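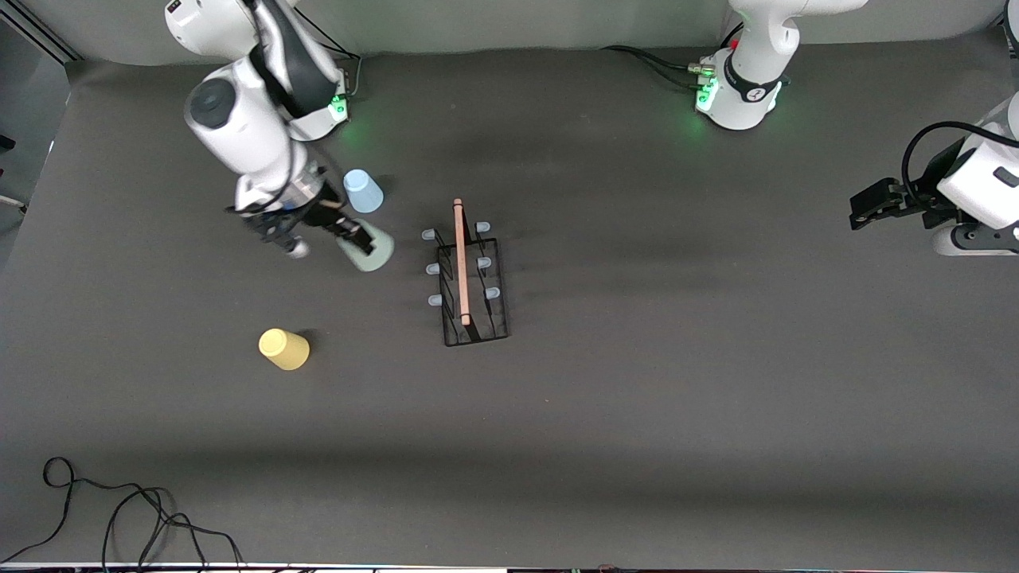
Photo: Grostow Community Garden

Grostow Community Garden
Minutes of the February meeting, Friday, 7 p.m., Flornen Hall

19 members present, our best winter turnout yet!

Last meeting's minutes were approved with no changes.

Seed swap: Coming along beautifully. Members have already promised 60 packets, including beans, squash and a whole shoebox of sweet peas. Doors open at 2 p.m. Please label your packets with the year.

Beds: Two beds are free on the Coutinho Street side (lots of sun, close to the tap). Both go to the waiting list.

Compost: Cakard Farm will deliver again this spring. Everyone loved last year's load, so we voted to double the order. All in favor.

Next meeting: same time, same room. Bring your seed catalogs!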